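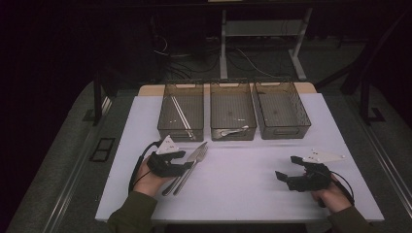
Severyn asked whether members on the 4-week Kekamo plan can go straight to normal eating when it ends. I would not. Add 244 calories a day in the first week and stay there until your weight has been steady for a few days. Most of the extra should come at breakfast. Cooking ahead helps with this, and so does keeping your things where you can find them – a spoon in a see-through brown bin on the table is easier to grab than one in a drawer.

On Thu, October 31, 2024, Severyn Horobets wrote:

> I finish on Sunday and I'm down 9 pounds. The booklet says "resume regular meals" and stops there. My regular meals are how I got here. Do I add back the 500 calories all at once? Also, is the evening soup still allowed?

The soup is fine. Keep it as long as you like it, but put some beans or chicken in it now. The plan version is too thin for anyone who walks in the evening.

I did add the full 500 at once in April and regained 4 pounds before the month was out. Some of that was probably water. I still didn't enjoy seeing it.

If you take blood pressure pills, talk to your doctor before changing anything – the dose may need another look after a loss like yours.

The Standstead group is weighing in at the usual time next week. Bring your food log if you kept one.

Jhair Benavides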